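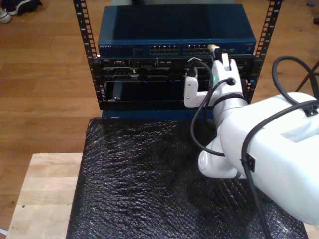
Can they do real rack work yet?

Forum: Shop Floor and Home Automation
Started by: pillon_dave

pillon_dave wrote:
Question for anyone who has spent time with these arms outside a demo. I look after the network gear for a parts distributor with two warehouses. Most of my callouts are dull. Reseat a cable, swap a drive, move a patch lead from one port to another. The second warehouse is 70 km away and I drive it for five minutes of work. My boss saw something at a trade show in September and wants to know if an arm bolted in front of the rack could do those jobs. My gut says no. Looking for opinions from people who have tried.

Mio Ishida wrote:
Your gut is right for now, in my view. Plugging in a network cable sounds easy until you have to do it without fingertips. You line it up, feel it catch on the edge, tilt it a bit, push until it clicks. We ran an arm on connector insertion at my last job and the straight push was fine when the socket was exactly where it was supposed to be. Shift the rack a few millimetres and the success rate dropped badly. Unplugging was worse, as you have to press the latch and pull at the same time.

tradie_in_ballarat wrote:
Disagree a bit with Mio. The position problem is mostly solved if you put a camera at the wrist. What isn't solved is the cable. The plug is a solid thing with a known shape. The cable behind it goes wherever it likes, and it pulls on the plug while you're trying to line it up. Anybody who has dressed a full rack knows how much of the job is holding other cables out of the way with your left hand.

So I'd say one arm, no. Two arms, maybe, in a few years.

pillon_dave wrote:
The left hand thing is a good point. I hadn't thought about it but I do that constantly. Half the time I've got a torch in my mouth as well.

Elżbieta Lis wrote:
I'll speak up for the machines. I do test and repair at Ospina and we have an arm on the bench that plugs power and data into units before burn-in. It did 2,068 insertions before we had to change the finger pads. It is slower than I am. It also does it at 2 in the morning and I don't.

The catch is that we built the bench around it. Same fixture, same cable length, same plug, unit always facing the same way. If your boss is willing to redo the rack so it suits the arm, it can work. If he wants to wheel it up to the rack you have today, forget it.

grumpy_sparky wrote:
So to save Dave a drive he has to rebuild two racks, buy an arm, and pay somebody to keep the arm going. Then the arm faults and he drives out there anyway. Spend the money on remote power switching and a spare link. Most of those reseats go away if you can power cycle the port from your desk.

Elżbieta Lis wrote:
For his case I agree with you, sparky. I was answering whether it can be done.

Mio Ishida wrote:
2,068 on a fixed bench is a good number, I'm not knocking it. How many of those needed a second try?

Elżbieta Lis wrote:
I only have the pads log in front of me. We allow 3 tries and then it stops and calls someone over. It calls someone most weeks. Usually a bent plug or a unit not pushed all the way into the fixture.

watetti_fan wrote:
Bit off topic but the same goes for houses. We had a Watetti on trial for the laundry and it folded towels fine and gave up on fitted sheets. Anything floppy and they struggle. My wife sent it back.

tradie_in_ballarat wrote:
To be fair I give up on fitted sheets.

pillon_dave wrote:
What about drive swaps? No cable hanging off it, just a tray and a latch. Seems like the easier half.

Mio Ishida wrote:
Easier, yes. The tray guides itself once it's started. The trouble is the latch, every vendor does it differently, and the arm needs to know it has gone home and isn't sitting a hair proud. I'd want a force reading at the end of the push plus a check that the drive shows up in software. And somebody still has to load the spare drives within reach of it.

grumpy_sparky wrote:
Hot spares. Leave them in the chassis. No arm needed.

pillon_dave wrote:
Yeah, I think that's where I've landed. I'll price up switched power and a couple of hot spares for the far site. The Lekitz rep is coming Saturday regardless, so I'll ask him to unplug a patch lead from a full panel and see what he says.

Elżbieta Lis wrote:
Ask him to do it with the lead next to it already plugged in. And bring your own leads.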